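Cerkonell Assembly Floor, Bench Robot Safety Walk
Site: Clummont
Date of walk: 28 January 2022
Walked by: Selorm Dramani (line lead), with Munther Dabbas (maintenance)
Bench: the Laryea bench, two arms, practice blocks only
Marks used: OK / FIX / WATCH

This is the second walk since the arms came in and the first one where bench staff filled in comments ahead of time. Thank you, everybody, the comment box was stuffed! I've put your notes under the item they belong to and answered where I could.

SECTION 1. THE BENCH AND THE SPACE NEAR IT

1.1 Work surface clear of tools, cups and paper before power on. OK
Comment: Big improvement on the first walk. People are wiping down at handover without being asked.

1.2 Practice blocks in good shape, no tears or loose foam. OK
Comment: Foam was a great choice. You can drop one on your hand all day long. Blocks with a torn corner go in the bin under the parts rack, please don't tape them.
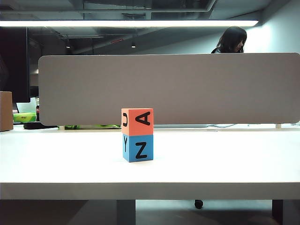
Item 1.2. Two-block stack on the bench, A over Z.

1.3 Divider between the bench and the desks behind it stands firm. WATCH
Comment: It holds, but it was never meant as a guard and we should stop talking about it as one. If you sit on the desk side, you are still a neighbor of a moving machine. Munther wants the reach of both arms checked against the divider again after any change to the program.

1.4 Chairs pushed in and casters out of the walkway. FIX
Comment: Two chairs in the walkway when we arrived, one with a coat on it. Same as last time. Selorm to put tape on the floor.

1.5 Overhead light good enough to see both arms from the stop button. OK

SECTION 2. MOVING PARTS AND PINCH POINTS

2.1 Stop button within reach of the person running the bench, and tested. OK
Comment: Tested twice by each of us. Both arms halted both times. The button is now on the left for left-handed staff to try, tell us if you hate it.

2.2 No hands between the blocks while an arm is holding one. OK
Comment: Worth reading again even if you've signed for it. The gap under a held block gets small fast, and that last bit of travel is where people want to reach in and nudge the lower block straight. Hit pause first. A crooked stack costs us nothing.

2.3 Cables have slack at full reach and don't rub on a bracket. WATCH
Comment: Munther ran each arm through its full travel at slow speed. No snags. One loop swings wider than he'd like and he will look at it again in March.

2.4 Gripper fingers tight, no play at the mounting plate. OK

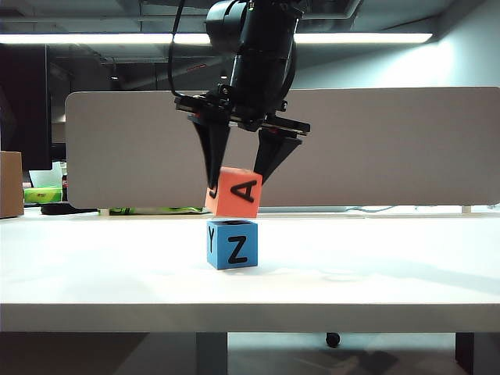
SECTION 3. TWO ARMS AT ONCE

3.1 Only one arm enters the middle of the bench at a time. OK
Comment: This is the part I'm most excited about, and also the part I'd like everyone to be fussy about. With one arm you learn where it's going pretty quickly. With two, your eyes follow the busy one and you forget the other. Please stand where you can see both grippers.

3.2 Both camera views come up on the screen before the run starts. OK
Comment from the bench: "Can we keep the wrist view on the big screen? I can tell what it's about to do much sooner." Yes! Done.

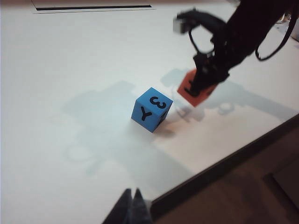

Item 3.2. Wrist view with the other arm holding the orange block.

3.3 Arm shadows on the bench do not confuse the person watching. WATCH
Comment: New item, added from the comment box. Someone wrote that the shadows make them flinch. Fair point. We'll try moving one light and see if it's any better.

3.4 Both arms parked before anyone changes blocks by hand. OK

SECTION 4. GRIP

4.1 Gripper force set to the foam setting. OK
Comment: Some squeeze at the lower corner of a block is fine. If the print on the face starts to buckle, stop and call Munther.

4.2 Block letters can be read by the person logging. OK
Comment: Sideways and upside-down letters are fine. Log the letter and skip the direction, the old column for that is gone from the Bument sheet. 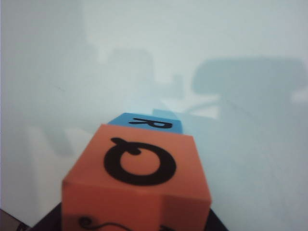
Item 4.2. Q on top, held low on the sides.

SECTION 5. PEOPLE AND JOBS

5.1 Everyone running the bench has done the sit-along. FIX
Comment: Two new starters still to do theirs. Until then they watch and log only.

5.2 Nobody runs the bench for a whole shift. OK
Comment: Watching is tiring in a different way from lifting and placing. Several of you said your wrists feel great and your eyes don't. We now swap at the break, and the swap stays even on short-staffed days.

5.3 Staff know who to tell when something looks odd. OK
Comment: Anyone can stop the bench. You don't need a reason that sounds good on paper. "It moved funny" is a full report as far as I'm concerned.

5.4 Staff have a say in which tasks go to the arms next. WATCH
Comment: The list is on the wall by the lockers. Tray loading has the most ticks so far, label sorting the fewest (you like label sorting, who knew). Keep adding to it.

OPEN ITEMS
1.4 Floor tape. Selorm.
2.3 Cable loop. Munther, March.
3.3 Move one light. Munther.
5.1 Sit-alongs for new starters. Selorm.

Signed: S. Dramani, M. Dabbas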